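Search this site
Search
Recent posts Archive

December 23, 2024
Posted by the author in Basketball

I drove out to Bellton again last night for the women's game, which makes it the fourth time this season, and I would do it again tomorrow if they'd only schedule one. Clunmont came in on a two-game winning streak and had looked awfully good in both of them, so I had my hopes up more than I should for a road game this close to the holidays.

The gym was packed. They announced the crowd at 2374, and it sounded like double that once the home side got going (they have one of those low ceilings that throws every shout right back down at you). We were behind by nine before I had my coat off. Our guards kept trying to force the ball inside, and Bellton kept slapping it away and running, and I said a few things under my breath that I won't type up here.

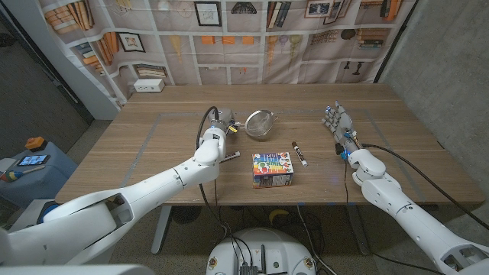 The second quarter was where it turned, and I give all the credit to the switch to zone. I've been asking for that zone since September, when I sat through an open practice and watched them run it so nicely, and then it disappeared! It takes away the easy drive and makes the other team stand around and think. Picture that rectangle of gray tape on the tabletop: that's pretty much how our kids guarded the lane, all of them working the edges of a box and hardly letting a thing into the middle of it. Bellton missed a whole string of long shots, and by halftime we were up by one.

I spent the break in line for popcorn, as I always do, and got back to my seat with most of a bag and no napkins. The third quarter was ragged on both sides. There were fouls everywhere, a long delay over the shot clock, and a stretch of several minutes when I don't believe anyone made a basket from farther out than arm's length. But we held on to the lead, and our bench came in and played hard, and I thought the freshman center was the best player on the floor for a good while there. She sets a screen like she means it.

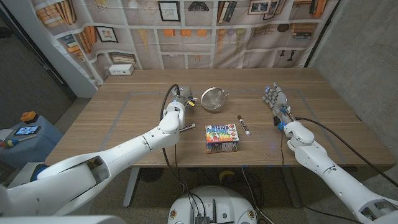
Then came the fourth, and the free throws. We went to the line over and over and just kept knocking them down, which, if you remember last winter, you'll know is a brand-new feeling for us. Bellton got it back to a single basket with under a minute left. Our point guard took the inbounds pass, got hammered, and made both as calm as you please. I may have hugged the stranger next to me.

So that's three in a row, and I'm already looking ahead to the first home game after New Year's. I'll be in my usual spot behind the visitors' bench, and if you see me there, come on over and say hello.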